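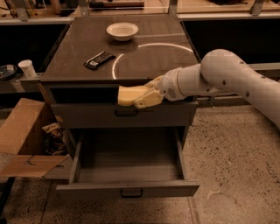 Garnet Kennedy wrote back after the last update and asked why we're still on drawers when the Ridgeway plan had us moving on to doors by now. Fair question! So let me take that one first.

Drawers turned out to be where our method earns its keep. The old Vulell policy learned from whole episodes, start to finish, and if the hand landed a little off the lip it just kept shoving. The new one (we call it Olier, blame me) gets short correction clips mixed in, where one of us takes over for a moment and nudges the arm back on track. We've recorded 406 full episodes and 52 of those clips so far, and I really didn't expect such a small pile to matter this much.

On the cabinet with two drawers, the old policy failed 22 of our test runs. Olier failed 2 on the same set, and both times it went for the upper drawer when we'd asked for the lower one. That's a language problem more than a motion problem, I think, but I want more runs before I swear to it.

Glossy tops still worry me. Reflections move when the arm does, and I haven't separated that from everything else yet.

Money is fine, we're under on parts and a bit over on operator hours. Doors start once the Groltham cabinets get here, and I'd like to keep the October review where it is.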